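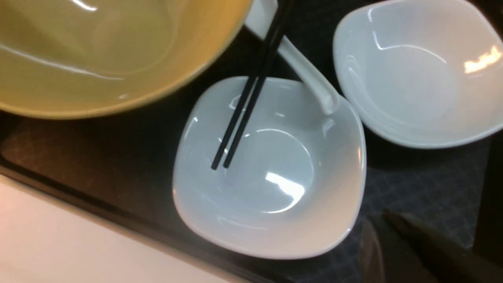
Loretta Montoya
My Clesik streaming box keeps dropping to a blurry picture in the evening, usually after 8 p.m. The speed test on the box says 54 Mbps, and my phone on the same Wi-Fi says 78. Movies on the Bilano app are the worst. Live channels are mostly fine. I already restarted the box and the router. Is it the box, the app or my internet?

Dirk Geerts
54 is plenty for one TV, so I would look at the app first. Open Bilano, go to Settings, then Playback, and see if quality is set to Auto. Mine was – I changed it to High and the blurry spells stopped. If High makes it pause to load, put it back and try a network cable. The Clesik has a port on the back.

Kaewsai
same problem here, never fixed it, bought a different box

Trerkedport
Check which Wi-Fi band you are on. The Clesik will sometimes join the 2.4 GHz one after a restart and stay there, and in the evening that band is crowded if you have close neighbors. Give the 5 GHz band its own name in the router settings, then forget the old network on the box and join the new one. Run the speed test again after 8, not at noon.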